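4.2 Offering food to visitors at home

We turn now from the shared kitchens to the part of the study that gave us the most pleasure to carry out, and, it must be said, the most to eat. In the first round of interviews we had asked people in Murnthorpe and Halitz what they kept in the house for visitors, and the answers were so much fuller than our form allowed for that we went back in September and asked again, this time with plenty of room on the page. Of the 740 households that returned the long form, 561 said that they kept at least one kind of food which was meant for guests and which the family itself was not supposed to touch. Several people underlined the word "supposed".

What counts as guest food varies a good deal between the two towns. In Halitz it is most often something baked, kept in a tin and replaced whenever the tin runs low, and the older people we spoke to could usually say which shelf their own mothers had kept it on. In Murnthorpe, where more of the people we met live in shared houses or in a rented room, wrapped food is a good deal more common. Small sealed things keep well, they can be put away again if the visitor takes only one, and they ask very little of a person who has no oven of their own and perhaps only a corner of somebody else's fridge. We had gone in with a half-formed idea that bought snacks would be thought of as second best, and we were put right on this early and often (one woman was quite cross with us, and then very kind about it).

The plate matters a great deal here. Nearly everyone who kept wrapped food told us that they would not hand it over in the bag from the shop. It is tipped or set out on a plate, left in its wrappers, and placed where the visitor can reach it without asking. The bedroom is no bar to this. Where there is no sitting room to be had, a table with a cloth on it does the same work, as in Figure 6, and the people we talked to spoke of "laying the table" in just the way that those with dining rooms did.

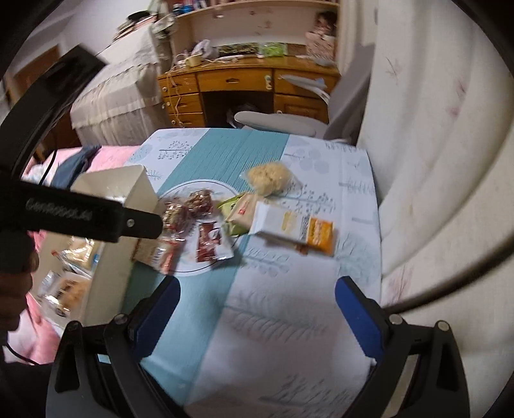 Figure 6. Wrapped snacks on a white plate, with a patterned cloth on the table.

Shahla Shahbazi wrote to us, after reading a draft of this section, that we had made too much of the plate and too little of the refusing. In her family, she said, the food goes out before the visitor has sat down, the visitor says no thank you, the host insists, the visitor says no again, and only at the third asking may anyone pick something up, "and if you stop at two, you have sent them home hungry and they will tell their sister". She felt that wrapped sweets had made all this a little gentler, as a guest who truly does not want one can put it in a pocket and nobody's feelings are hurt.

We are grateful for the correction, and went back through the interview notes with it in mind. The pocket turns up again and again, once you start looking for it. People spoke of finding sweets in winter coats, of children being sent home with a handful, and of an uncle at Nokavden who was known never to eat anything in another person's house and never to leave with empty hands. We had been filing all of these under "leftovers", and they plainly do not belong there. They have been moved to a heading of their own, which we have called food carried away, and the tables in the next section follow the new arrangement.

There is one point on which we disagreed among ourselves and have not quite settled. Kwabena Gbeho takes the view that food carried away is still part of the visit, a sort of last course eaten on the bus, and that it ought to be studied alongside the rest. The other view is that it belongs with gifts, and should be set beside the jars and parcels that Rantala describes in her account of neighbours in a farming district. The interviews can be read either way, and we have left both readings open in what follows.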